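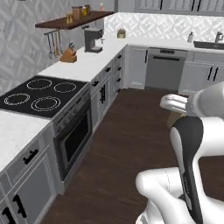
Mid-morning. Spent the first two hours on the reach planner again. Dukik loads the kitchen without warnings now, after I fixed the joint limits in the description file. The wrist limit had been entered in degrees in one place and radians everywhere else. The parser took it without complaint. I added a check that fails loudly on any revolute limit above two pi, and it caught a second one in the old gripper model that we no longer use.

The planner still prefers bad elbow postures near the floor. With the hand low and forward, between the two rows of cabinets, there are plenty of valid solutions, and it keeps choosing ones that leave no room to lift afterward. The path is collision-free and the next path isn't. I had the posture cost set as a flat penalty on distance from the home pose. Changed it to a weighted term that only starts to matter in the last third of the path. Ran 300 seeds overnight with the old cost and the same 300 this morning with the new one. Dead-end postures dropped from 41 to 9. Median planning time went up slightly, which I can live with.

The remaining 9 are all the same kind of failure. The goal sampler draws a hand pose, asks for one inverse kinematics solution, and keeps it if it clears the collision check. It never asks whether the lift pose is reachable from the same branch. So the fix belongs in the sampler and I should stop tuning the cost. Wrote that on the whiteboard in large letters so that I don't go back to tuning the cost.

After lunch: collision geometry. Inemby exports the drawer pulls as full-resolution meshes, and every one of them goes into the broad phase. Silly for something the size of a finger. Replaced them with capsules. The cooktop is one thin box now, burner rings ignored (they are texture as far as contact is concerned). The faucet stays as three convex pieces, as one hull filled in the space under the spout and blocked half the sink. The shelf over the coffee maker I left alone. Load time is better and the contact solver no longer stutters when the forearm passes close to the drawers.

One thing to watch: capsules stick out a little more than the real pulls at the ends. If a grasp on a pull starts failing by a few millimeters, look there first.

Perception took the rest of the afternoon. The segmentation head from Chauke does well on dark handles against white doors, as it should. It does poorly on light wood when the arm covers part of the object. The mask splits into two pieces and the tracker gives each piece its own ID. Then the planner gets two objects, tries to avoid one while reaching for the other, and reports no solution. Correct behavior on wrong input. I spent far too long looking for the fault in the planner before I printed the object list.

Interim fix: project the arm's own silhouette from the joint state, dilate it by a few pixels, and merge any two fragments that touch the same occluded region and have close depth. Works on the cases I saved. It will merge things that should stay separate if two objects sit side by side behind the forearm, so it is behind a flag, off by default. The proper answer is training data with more self-occlusion. Hurkero can render that once the camera pose sampling is less timid — at present it throws out any view where the robot fills a large part of the image, and those are exactly the views I need. The threshold is a constant in the source with no comment. I moved it to the config and left the value alone until I can test it.

Small items. The replay tool drops the last two steps of every log, an off-by-one in the writer's flush. Fixed. The controller gains in the simulation config no longer match the ones on the bench, and I don't know which set is newer. Left a note in the file, changed nothing.

Committed at 6:40, tests green except the slow one that times out on the shared machine. Tomorrow the sampler: draw the lift pose first, solve for both, reject pairs on different branches. Check whether the solver returns its branch index or whether I have to work it out from the elbow sign.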